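Print this page | E-mail this page

Faltholm pauses shipments of Drarkell kitchen arm after gripper fault

MULLVILLE, 20th May. Faltholm has stopped all shipments of its Drarkell two-arm kitchen system after a gripper opened without a command during testing at the company's Mullville site. No person was hurt. One plate was broken.

The fault happened when the control software restarted one wrist unit while the gripper was holding an object. During the restart the fingers lost their holding force and the plate fell to the floor. Faltholm has reviewed the test records since November and found the same restart in 41 of 937 long runs. In the other cases the gripper was empty, and for this reason the fault was not noticed earlier.

There are 400 Drarkell units with customers today. Faltholm asks these customers to do the following until the update is installed:

Do not use the arms to carry glass, knives or hot dishes.
Keep people out of the reach of both arms while they are moving.
Write down any restart message and send the log file to the service desk.

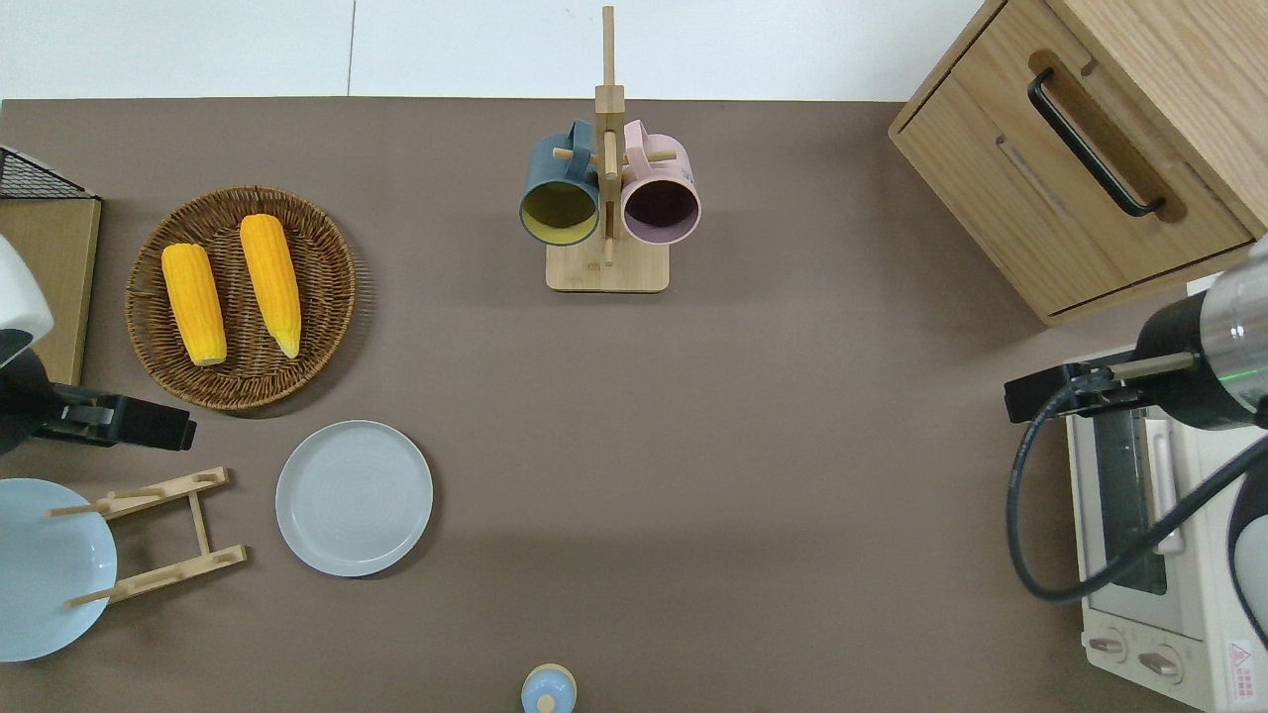
The corrected software keeps the fingers closed when a wrist unit restarts, and it stops the other arm at the same moment. It must pass 3,000 test cycles before release. Testing takes place on a kitchen table setup with both grippers, and it includes items of different shape and weight, such as corn cobs in a wicker tray, round plates and mugs hanging on a wooden stand. Peñalver, which supplies the wrist units, is checking the power connection separately.

Faltholm regrets the trouble this causes to its customers. The update will be free of charge, and shipments will start again when the tests are complete.

Contact: Faltholm Press Office, Mullville | Copyright Faltholm. All rights reserved. | Back to top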